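Nondari Peer Support Network
Minutes of the program meeting, Nov 1, 2020

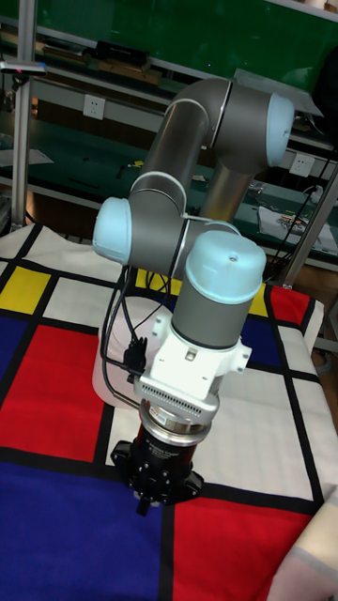
1. Opening. M. Chuensuk chaired, R. Duman took notes. Minutes of the previous meeting approved with one correction (item 4, spelling of Canpolat).

2. Assertiveness course. Duman reported that the revised workbook is at the printer - 200 copies, soft cover. The section on saying no at work has been moved ahead of the section on family. Chuensuk asked that the breathing exercise be kept to one page. Agreed.

3. Sleep diary. The Clurnitar template was reviewed. The column for naps is unclear and will be split in two. Participants may submit on paper or by email.

4. Facilitator training. Skesiser has offered a one-day session on group anxiety for up to 1040 dollars, travel included. Duman to request a written quote. Decision deferred.

5. Referrals. Wording on the crisis referral sheet was discussed. No change to the phone list. The sheet will be handed out at the first session of each course - not mailed.

6. Other business. Room 1419 is confirmed for the remaining November groups.

Meeting closed.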